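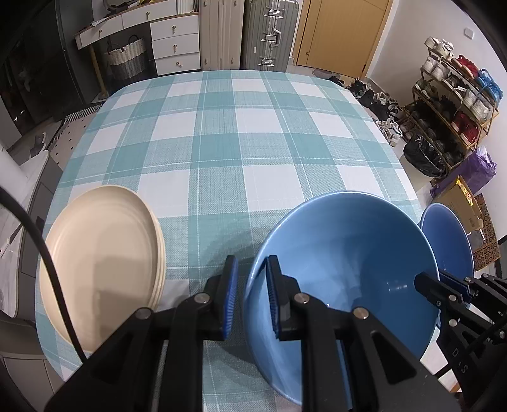

Oct 19, 2019

Second day of bowls. I had hoped we'd be on to something with handles by now, but Rhun says bowls until the numbers settle, so bowls it is, and plates when we want a treat.

I should write down how the new job works before I get so used to it that I stop noticing, because Mum keeps asking and I keep telling her "it's sort of filming" (it sort of is). In the morning I get a list on my phone. Pick up bowl by the rim, move it, let go. Pick up bowl, put in other bowl. Straighten the plates. I do each one with the grippers on instead of my own hands, at the speed of a person who isn't in a hurry, and everything gets sent off to Navville, where the arms are being taught to do what I used to do for a living. There, written down. It looks worse than it feels!

Six years on the wash-up line at Susdale, and I could clear a rack of soup bowls without looking at any of it, chatting to Dalal the whole time about her sister's wedding. Now I have to think about a bowl. You come down over the rim with one finger inside and one outside, and you have to be square to it or it twists as you close, and if you close too soon you knock it along the cloth like a curling stone. The big light blue one is easy enough. The smaller one next to it is a pig. I said so to Damilola on the phone and she said "good, do more of the small one," so that taught me to keep quiet.

My wrist aches in a new place, lower down, on the thumb side. At Susdale it was always the shoulder from lifting the racks, and the hands of course, every winter, cracked to bits whatever cream I put on. They've healed up now. I looked at them last night under the lamp and they looked like somebody else's hands, like Elin's, and Elin has worked in payroll since she was 19. I don't miss the steam. I do miss the radio and people shouting over it.

Rang Dalal at dinner time. She's still there, one of the ones kept on when the first two arms went in back in June. There were 14 of us on that line and now there are five, plus the arms, plus a man called Wenceslao Cabral who comes over from Endaneo when the arms sulk. She says he's nice, very patient, brings his own teabags. She says the arms are fine with plates, really very good with plates, and hopeless at anything stacked with a spoon left in it, so she spends her shift standing at the front of them taking spoons out of things. "I'm the spoon lady," she said. She was laughing but she told me twice. It used to be that if you were fed up with scraping you swapped with whoever was loading, and if you were fed up with loading you went and dried. Now there's one spot for a person to stand and she stands in it. The money's a bit better, and she's off her feet at four. She gets to pick up the little one from school most days, which she never could before. She also said it's very quiet, and then she had to go.

I keep turning that over. When they first told us in the canteen I was so angry I couldn't eat my sandwich, and I had a speech ready for Rhun Kemeys, who was stood at the front in his good jumper looking ill. Never gave it. He came round the table afterwards and asked if any of us fancied the training side, because they wanted people who had handled a lot of crockery and not students who'd read about it. Three of us put our names down. I thought it would be a month. I asked him what happens when the arms can do spoons and he said he didn't know, and I've liked him more since then than I did in all the years before.

Is it helping them get rid of Dalal? That's what I think about at two in the morning. Elin says that's daft, they'd do it with me or without me, and I may as well have the wages. She's probably right, she usually is about wages. But it doesn't quite go away. On the other hand, when I do a really clean pick, straight down, close, lift, no wobble, I get a daft little glow, and I've thought more than once that if they must learn off somebody I'd like it to be somebody who doesn't chip things. Susdale got through crates and crates of plates before I came. I'm not saying it was all down to me!

Anyway, numbers. The target is 500 for the week and I'm on 414, which surprised me, I'd have guessed a lot lower. Damilola does the checking and throws out any where I hesitate too long or bump the stack, so not all of those will stand. She rejected a whole batch from my first week because I was humming and tapping my foot and it came through as a shake. So now I stand still like a heron. I hum in my head.

Things to remember for tomorrow:
Ring about the spare pads, the ridges will wear down eventually and I don't want to be waiting on the post.
Ask Damilola if one small bowl inside the big one counts as one go or as a pick and a put. I've been logging it as one and I have a bad feeling.
Dinner with Dalal, her choice, probably Çınar because she likes the bread. I'm paying. Take the coat with the zip that works.

Rhun texted just now to say cups are next, possibly by the end of the week, "if the bowls hold up". Cups! I'm more pleased than I've any right to be. Handles are going to be murder though. I tried one for a go with my own mug after tea, and it swung round on me every single time, and then I had to put the kettle on again.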